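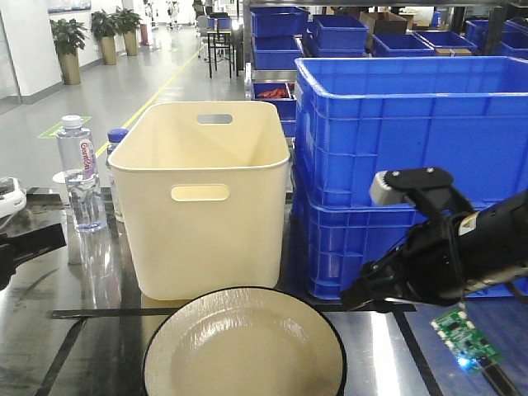

## Quiénes somos

Hulton. Academia de idiomas pequeña, dos aulas y una cocina. Islandés, noruego y español para extranjeros. Nada de inglés, para eso hay otras (y muy buenas, pregúntanos y te mandamos a alguna).

Esta página está a medio actualizar, perdón por el desorden. La versión anterior hablaba todavía del local viejo.

### De dónde salimos

Empezó Þröstur Grímsdóttir dando clases de islandés en el salón de su casa. Primero a una pareja que se mudaba a Akureyri por trabajo, luego a los amigos de la pareja, luego a gente que llamaba al timbre sin avisar. Los vecinos, encantados no estaban. Así que local. Un bajo en la calle de atrás del mercado, antes mercería, con el mostrador todavía puesto. El mostrador sigue: es la recepción.

El nombre viene del rótulo que había en el almacén. Nos gustó y ya estaba pagado.

### Cómo son las clases

Grupos pequeños, 5 personas como máximo. Si se apunta una sexta abrimos otro grupo o lista de espera, depende del mes. Sesiones de 70 minutos, sin descanso. Hubo un tiempo en que eran de dos horas con pausa y la pausa se comía media clase.

Se habla desde el primer día. Mal, claro. La gramática va entrando después, con lo que cada uno ha intentado decir y no le ha salido. En islandés las declinaciones llegan en la tercera semana, no antes, que luego la gente se asusta y no vuelve. En noruego vamos más deprisa. En español nos atascamos siempre en ser y estar, y no pasa nada, nos quedamos ahi lo que haga falta.

Deberes: pocos. Un audio corto por semana, grabado con el móvil. Se escucha y se devuelve comentado antes de la siguiente clase.

### Materiales

Usamos el manual de Hjaltadóttir para los niveles iniciales de islandés. Está descatalogado, tenemos copias para prestar, se devuelven al acabar el curso (¡sin subrayar con boli, por favor!). Para noruego, fichas propias. Para español, prensa local, recetas, prospectos de medicamentos, contratos de alquiler. Lo que la gente necesita leer cuando llega aquí.

La plataforma de los audios se llama Drandeck. Va regular con algunos móviles antiguos. Si no te deja entrar, escribe a secretaría y te pasamos los archivos por correo.

### Quién da clase

Þröstur lleva el islandés, todos los niveles, y también las pruebas de nivel. Noruego y español los llevan profesores con contrato fijo, a jornada completa los de español. No trabajamos con sustitutos de última hora: si alguien se pone malo, la clase se recupera otro día.

### El intercambio con Brakby

Cada abril, una semana. Va un grupo nuestro a Brakby y después vienen ellos. Alojamiento en familias, clases por la mañana, tardes libres. El viaje lo paga cada uno, las clases van incluidas en la matrícula. Plazas limitadas, tienen prioridad los alumnos de segundo año. Las bases las colgaremos cuando esten.

### Horario y contacto

Secretaría abre por las tardes, de lunes a jueves. Los viernes solo hay clase. La prueba de nivel es gratis y no compromete a nada, pero hay que pedir hora.

Lo más rápido es el formulario. El teléfono suena en el aula grande y durante las clases no se coge.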